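From: Serena Negri
To: robotics club list
Date: 3 April 2024
Subject: Re: [club] drawer task - what counts as open?

Ettore Marchetti wrote:
> Are we still scoring the drawer as all or nothing? Grelleck
> only gets it partway out most of the time and I'd hate to
> see that go down as a zero. Also, which row are we using?
> Rosalba says second, my notes say third.

Hi Ettore, hi all,

Third row, right-hand column! Rosalba has the February sheet, and we changed it after that (my fault, I never sent the new one around). And no, partway is not a zero anymore - you get 20 points for a full pull and half of that if the front of the drawer is clear of the yellow frame. Arturo wanted a ruler involved and I talked him out of it.
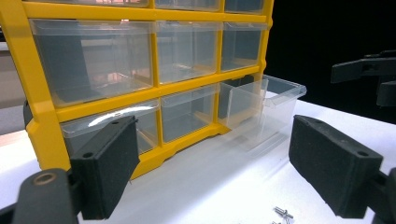 The yellow cabinet, third row, right-hand drawer partway out.

That much would get you the half. Please keep the drawers empty for now, we can talk about putting parts in them once both teams can do the plain version. And if you find screws on the white table, pick them up before you start a run, I don't want them under the cabinet.

Manuela, can your team go first next time? Zuletti needs its wrist code looked at and I'd like 65 minutes with it before anybody keeps score. I'll bring the new sheet, printed - yes, 19 copies, so take one!

Serena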